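**How do you keep a small work table from turning into a dumping ground? Bottles, green sheet, big bin, everything**

**Inna Dmytriv**

Ok so quick one, typing on my break. I have a small table in the back room at Symonenko (shared building, we get half the room). Top is that marble look in an olivey beige. Floral panels on three sides, back and left and right, pale lavender with red flowers. I like them and they stay up. Front is open so you can reach in.

Problem is stuff. Every Monday I clear it and by the end of the week I'm working in a patch the size of a dinner plate.

What lives on it:

- one light green sheet, I put it in the middle and work over it
- small bottles, they fall over constantly and then roll till they hit a panel
- a big off-white container, rounded corners, way too big but it holds everything
- a plastic packet that never has a home
- a tall green cylinder thing that I stand up when I need it and then it's in the way when I don't

Also the sheet. Wont stay put. Creeps to one side and I spend half my time nudging it back. I tried tape, left gunk on the top, took me forever to get off, not doing that again.

So: where does the big container go? What do people do with little bottles? Is there anything that holds a sheet in place and comes up clean? Budget is basically lunch money. No drilling, the table isn't mine. And nothing tall at the front please, I need the reach.

Oh and the color thing. Green on olive beige, I keep losing the edge of the sheet when the light goes in the afternoon. Might just be me.

---

**Hryhorii Palamarchuk**

Smaller container. Done.

Ok slightly longer. You fill what you have. Big bin = full bin. I went from a big one to a shoebox size and threw out half of what was in there, some of it I couldn't even identify. Put the box under the table, only bring up what you're using.

Bottles - lay them down on purpose in a tray. They can't fall over if they're already lying down. Check the lids first.

No idea about the sheet. I use bare table.

---

**Inna Dmytriv**

Thanks, but under the table is not mine either, the other half of the room keeps crates there. So it has to be on top or on a shelf across the room, and if it's across the room I know myself, it stays across the room.

Whole table first, then the green cylinder close up.

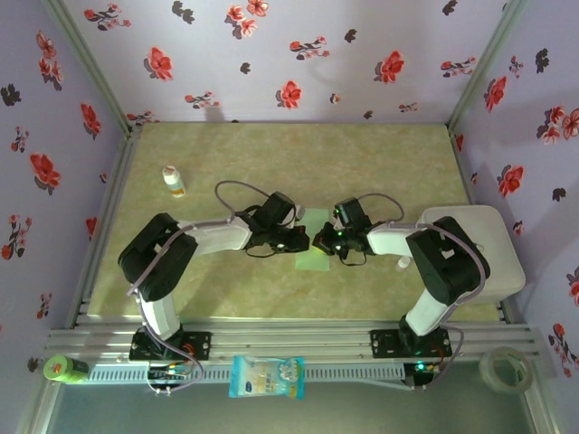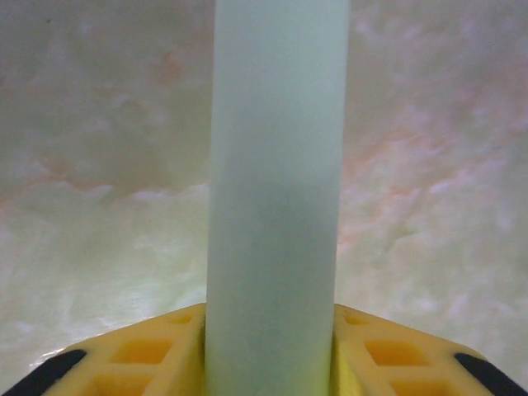

Lid thing is a fair point, I had one leak in April and it got under the edge of the sheet before I noticed. Left a ring. The ring is gone now (dish soap, then plain water, then dish soap again because I'm stubborn).

I did measure for a smaller box like you said, Hryhorii. The Studonia ones are 98 cents each and come in two depths, so I can get one of each and still eat. Question is whether the shallow one is too shallow for bottles standing up. Haven't been in the store yet, they close before I'm out.

Still need an answer for the sheet. And whatever I do with the tall one, it can't be a holder with a big foot on it, that just swaps one problem for another.

---

**Renata Mansilla**

Hi Inna, I had pretty much your setup for years, three sides closed in and one open, so long answer, sorry, writing fast before a pickup.

**The sheet.** Rubbery shelf liner, the open-weave kind you put in kitchen drawers. Cut a piece a bit smaller than the sheet all the way round so it doesn't stick out. Sheet on top. No glue, no tape. Peel it up on Fridays or whenever and rinse it in the sink, dry it flat. If you leave it down for months on a shiny top it can leave a waffle pattern, so do lift it. Try a corner first, your top might be fussier than mine was.

If liner isn't enough, a dab of that blue poster putty on two corners. Diagonal corners, I don't know why but it works better than both on the same side. Roll it off with your thumb after. Don't leave it in the sun.

**Losing the edge.** Not just you! Light green on a speckly top is hard. I ran a thin line of dark marker along the sheet, right at the edge, and it made a huge difference in the evenings. Only the long side closest to me. If you don't want to mark it, put something darker underneath that sticks out a finger width. Cheap placemat does it. A dark placemat on top of the liner, sheet on top of that, and the placemat is also what you pick up when you need to clear the whole thing in one go. Only then the sheet can slide on the placemat lol so you need a second bit of liner. Ok it's getting to be a sandwich. Marker is easier.

**Bottles.** Disagree with laying them down. I'm sure Hryhorii's never leaked but mine all did in the end. Get a muffin tin. I'm serious. Mini size for tiny ones, regular for the bigger ones. They stand up, you can see the labels, and you carry the lot in one hand. A silicone one doesn't rattle but it flops when you lift it, get metal. Mine was from the thrift store with a dent in it.

Put it at the back on one side, against the panel. Not the middle back. Middle back you end up reaching over everything to get at it, and your sleeve takes out whatever is on the way.

**The big container.** Before you get rid of it, try a week with it emptied. Take everything out, put it all in a grocery bag on the floor by your feet, and only put back what you went looking for. I did this and put back, I think, scissors and a rag. If after a week it's nearly empty then yes go small. If it fills up again you need the big one, so stop feeling bad about it and just pick a side and leave it there. Right side is fine if you're left handed. If you're right handed I'd move it left, you want your working side clear.

**The packet.** Decant it. Whatever's in it. Packets don't stack, don't stand, and slide. An old jar with the label cut out and taped on so you still know what it is.

**The tall green one.** Depends how steady it is. If it stands fine by itself just give it a corner and always the same corner, back left say. If it wobbles, a jar or a mug with a dish towel stuffed in around the bottom. No foot to trip on, wider than the thing itself by hardly anything. Free.

Don't hang anything on the floral panels btw. Tried it. They lean in and then you've got a slanted wall and a mess on the table.

For the tape gunk next time - cooking oil, leave it a few minutes, wipe, then dish soap. If it's a real stone top skip the oil, it can stain. On a printed one it's been ok for me.

---

**Inna Dmytriv**

Renata!! thank you. I have the liner, it's in my kitchen drawer right now, I'm stealing it tonight. Marker on the edge, yes, why did I not think of that.

I'm right handed and the container is on the right. Sigh.

---

**Volodymyr Harasym**

Prillus spray takes tape residue off anything. I use it for everything.

---

**Vira Nechyporuk**

Pls check the label on any spray before it goes on a table you don't own, Volodymyr. Some of them dull a glossy finish and you don't see it till the light's sideways. Soap and patience is fine.

Two things to add to Renata's, mostly agree with all of it.

Muffin tin - measure the widest bottle before you go buy one. I have a mini tin that fits exactly zero of my bottles, it holds paperclips now.

And the dumping part, which was the original question. What worked for me was a "not mine" tray. Shared room, so people put things down on whatever's flat. Half the stuff on my table was other people's. I put a tray on the windowsill with a bit of masking tape on it saying NOT MINE and anything I didn't put there goes on it at the end of the day. They come and get it. Mostly. There's been a glue stick on there for ages.

Also do a two minute clear before you leave instead of the big Monday one. Wipe, bottles back in the tin, sheet straight. It's boring and I skip it when I'm late for the bus. But the Monday one was eating my whole morning so it's still a win.

If you do end up keeping the deep Studonia box, get the lid too, they're sold separately and they run out. With the lid on you can stand the tin on top and get that spot of table back.

---

**Inna Dmytriv**

Update, short. Liner down, works, sheet hasn't moved all day. Marker line done, a bit wobbly, don't care. Container emptied into a bag and I've gone in the bag for a rag and nothing else so far.

No muffin tin yet, thrift store only had the huge bakery kind. If anyone has a size that fits small dropper type bottles post it and I'll look for that one.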